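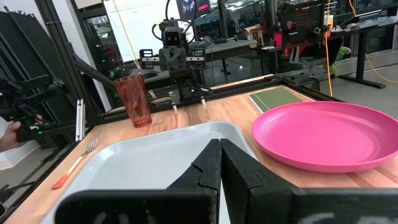 대문 | 최근 바뀜 | 아무 문서나 | 도움말

쟁반

쟁반은 음식이나 그릇을 올려서 나르거나 받쳐 두는, 넓고 바닥이 평평한 물건이다. 둥근 것도 있고 네모난 것도 있고, 테두리가 살짝 올라와 있는 게 보통이다. 저는 이 항목을 꽤 오래 붙들고 고쳐 온 사람인데요, 처음엔 두 줄이면 끝날 줄 알았다가 여기까지 길어졌습니다. 쟁반 얘기를 시작하면 제가 좀 말이 많아져요(미리 양해를!).

이름

한자로는 錚盤이라고 씁니다. 앞 글자가 쇳소리 쟁 자라서 원래 금속으로 만든 걸 가리켰을 거라고 짐작하는 분들이 많은데, 지금은 재료와 상관없이 다 쟁반이라고 부르죠. 비슷한 말로 '소반'이 있지만 소반은 다리가 달린 작은 밥상이라 다른 물건입니다. 저희 집에서는 어릴 때 둘을 섞어 불러서, 할머니가 소반 가져오라고 하시면 꼭 한 번은 되물어야 했어요. '오봉'이라는 말도 식당에서 아직 들리는데 이건 일본어에서 온 말이고, 다듬어 쓸 때는 쟁반으로 적습니다.

'쟁반같이 둥근 달'이라는 노랫말 덕에 한국 사람 머릿속 쟁반은 대체로 둥급니다. 저도 그랬고요. 그런데 부엌을 뒤져 보면 네모난 게 더 많이 나오는 집도 꽤 있을걸요? 저희 집이 그렇습니다.

접시와의 구분

접시는 음식을 바로 담아 먹는 그릇, 쟁반은 그릇을 올려 옮기는 판. 이렇게 나누면 깔끔한데 실제로는 경계가 금방 흐려집니다. 쟁반국수는 이름부터 쟁반에 면을 담아 내는 음식이고, 과일은 쟁반에서 깎아 그대로 내놓는 집이 많잖아요. 영어의 platter도 우리말로 옮길 때 큰 접시가 됐다가 쟁반이 됐다가 합니다. 저는 크기보다 쓰임을 보는 쪽이에요. 두 손으로 들고 방을 건너가면 그 순간은 쟁반이다, 이런 기준인데 토론란에서 반대 의견도 몇 번 받았습니다.

재료별 특징

나무 쟁반은 손에 닿는 느낌이 따뜻하고 그릇 놓을 때 소리가 작습니다. 대신 물에 오래 담가 두면 휘거나 갈라져요. 저는 설거지통에 밤새 담가 두었다가 하나를 보낸 적이 있습니다. 옻칠을 한 것은 물기에 강한 편이지만 거친 수세미는 피하는 게 좋고, 햇볕 드는 창가에 오래 세워 두면 빛깔이 변합니다.

금속 쟁반, 그러니까 양은이나 스테인리스로 된 것은 가볍거나 튼튼하거나 둘 중 하나는 확실합니다. 양은이라고 부르는 노란 쟁반은 대개 알루미늄에 색을 입힌 거라서 쓰다 보면 칠이 벗겨지고, 떨어뜨리면 온 동네가 다 압니다. 스테인리스는 무게가 좀 나가도 얼룩만 잘 닦아 주면 정말 오래가요. 저희 어머니 댁에 있는 건 제가 초등학교 다닐 때부터 쓰던 건데 테두리만 조금 찌그러졌습니다.

멜라민과 그 밖의 플라스틱 쟁반은 급식실이나 푸드코트에서 제일 흔하게 보는 종류입니다. 색을 마음대로 낼 수 있고 값이 싸고, 잘 안 깨지죠. 다만 멜라민은 전자레인지에 넣으면 안 됩니다. 표면에 긁힌 자국이 깊어지면 김치 국물이 배어서 잘 안 빠지니까 그쯤 되면 저는 화분 받침으로 돌립니다.

유리나 도자기로 된 것도 있긴 한데, 무겁고 미끄러워서 나르는 용도로는 잘 안 쓰고 케이크나 향수병 같은 걸 올려 두는 장식용이 많습니다.

모양과 테두리

초보 편집자분들이 자주 빼먹는 부분이라 따로 적습니다. 테두리 높이가 쟁반의 성격을 거의 다 정해요! 낮으면 컵을 들고 내려놓기 편하고 닦기도 쉬운 반면, 국이 넘치면 그대로 바닥행입니다. 높으면 흘린 건 잘 받아 주는데 납작한 그릇을 집을 때 손가락이 걸리고요. 네모난 쟁반은 모서리를 둥글게 굴린 게 행주질하기가 훨씬 낫습니다. 각이 딱 잡힌 건 구석에 밥풀이 끼거든요.

손잡이는 구멍을 뚫은 것, 양옆에 따로 붙인 것, 아예 없는 것으로 나뉩니다. 없는 쪽이 겹쳐 쌓기에는 최고입니다.

고르는 요령

여기서부터는 제 경험이 많이 섞여 있으니 감안하고 읽어 주세요. 제가 매일 쓰는 건 Janeck에서 나온 네모 쟁반이고 무게가 500그램입니다. 이 정도면 한 손으로 들어도 손목이 괜찮아요. 반면에 시장에서 반해서 데려온 Van Wijk 원목 쟁반은 저울에 올려 보니 1,020그램이 나왔고, 여기에 국그릇까지 얹으면 거의 팔 운동입니다. 예쁘긴 정말 예뻐서 손님 올 때만 꺼냅니다.

가게에서 살 때는 평평한 데 내려놓고 모서리를 번갈아 눌러 보세요. 덜걱거리면 바닥이 뒤틀린 겁니다. 온라인이면 안쪽 치수를 꼭 확인하시고요. 바깥 치수만 보고 샀다가 밥그릇과 국그릇이 나란히 안 들어가서 반품한 적이 저는 두 번 있습니다. 제 밥그릇은 지름이 130밀리미터인데, 한 줄에 두 개를 놓으려면 그릇 사이 여유까지 생각해야 하니까 의외로 큰 걸 사게 돼요.

나르는 법

무거운 그릇을 몸 쪽에 놓고 가벼운 컵을 바깥에 둔다, 이게 기본입니다. 물은 컵 가득 채우지 마세요. 저는 손님상에 200밀리리터쯤 되는 작은 컵을 쓰면서도 끝까지는 안 따릅니다. 한 손으로 드는 서빙 자세는 손바닥을 쫙 펴서 가운데를 받치는 건데, 내려놓은 뒤가 더 어렵습니다. 한쪽 컵부터 몽땅 집어 가면 반대쪽이 무거워져서 휙 기울거든요. 양쪽에서 번갈아 집는 게 맞습니다.

미끄러운 쟁반이면 젖은 행주를 꼭 짜서 한 장 깔면 됩니다. 고무 코팅이 된 제품도 나오는데 오래 쓰면 끈적해지는 게 있어서 저는 행주 파예요.

관리와 보관

쓰고 나면 바로 닦고 세워서 말립니다. 눕혀서 겹쳐 두면 사이에 물기가 남아 나무는 곰팡이가 피기 쉽습니다. 싱크대 옆 좁은 틈에 책꽂이처럼 세워 두는 방법이 제일 편했고, Skumley라는 철제 칸막이를 넣은 뒤로는 꺼낼 때 와르르 무너지는 일이 없어졌습니다(이건 진작 살걸 그랬어요). 나무 쟁반이 푸석해 보이면 식기용 기름을 얇게 먹이고 하룻밤 두었다가 마른 천으로 닦아 냅니다. 저는 해마다 11월에 한 번씩 몰아서 해요.

수집

쟁반만 모으는 사람들도 있습니다. 술이나 음료 광고가 찍힌 옛날 양철 쟁반이 인기인데, 그림이 얼마나 남아 있느냐에 따라 값이 크게 달라집니다. 제가 다녀 본 곳 중에서는 Hengate 수요일 벼룩시장이 제일 재미있었어요. 아침 일찍 가야 볼 게 있고, 점심 지나면 이 빠진 접시만 남습니다. 녹이 슨 양철 쟁반은 벽에 거는 용으로만 쓰시고 음식은 올리지 마세요. 옛날 칠에 납이 들어 있는 경우도 있어서요.

같이 보기

소반, 접시, 도마, 찻상, 쟁반국수

분류: 부엌살림 | 식기 | 나르는 도구 | 손볼 곳이 있는 문서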